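Chapter 9
Folding and Storing Clothes

Most clothes spend far more time in a drawer or on a shelf than on a person. How they are folded decides how much room they take and how creased they are when someone wants them. This chapter deals with everyday garments, starting with trousers and going on to shirts, jumpers and bedding. Washing and drying were covered in Chapter 5.

Trousers come first as they have only a few parts to line up: the waist, the two legs and the seams. A bed makes a good work surface. It is wide enough for a full pair, and the finished pile can stay beside you as it grows.

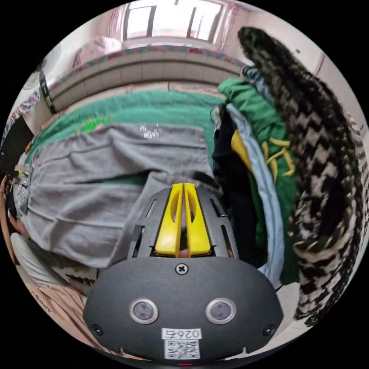 Figure 9.1 Grey trousers laid sideways over a teal-green cloth, with the long creases still to be smoothed.

Before folding, fasten the waist and empty the pockets. Bring one leg over the other so that the seams meet, then run a flat hand from waist to hem. Fold in half, and in half again for a shallow drawer.

Key words: waistband, hem, seam, crease, pile

Before you read on, fold one pair of your own trousers in your usual way and measure its height. You will need the figure for the drawer plan on page 298.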